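The secretary of the Mosness Peat Fund would like it known that she did not set out to sue anybody. She set out to get a ditch filled in.

"It was a small ditch," she says, pouring tea in the fund's office, which she shares with a photocopier and a bicycle. "Then we found out who owned it."

Who owned it was a question that took 11 months. The moor above Munine has been grazed in common for as long as anyone has kept records, and the commoners assumed that a right to graze carried some right to object when the ground under the sheep was drained and dug. Funeck, the company holding the peat licence, assumed otherwise. Letters were exchanged. "Theirs were on much nicer paper."

The fund pays for the things commoners can't: a solicitor, a hydrologist, and the hire of halls. It has 28 regular donors, one of whom gives in eggs. She has asked the accountant how to enter these and is still waiting.
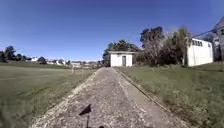
The legal argument is dull, she warns, and then explains it with obvious pleasure. An old award gave the commoners turf-cutting rights across the whole moor. If those rights survive, the licence should never have been granted without asking them. "Drained peat gives off carbon for decades. The court isn't much interested in that. It is very interested in a map with a coffee ring on it."

I ask whether it bothers her, saving a bog on a technicality.

"No. They were going to dig it up on one."

A ruling on a similar claim at Tsao went the commoners' way in March, which cheered everyone until they read it. It ran to six pages on costs. Hers will be heard in 12 weeks, if the date holds, and the last two haven't.

And the ditch?

"Still there," she says. "Bigger, if anything. Do you want that biscuit?"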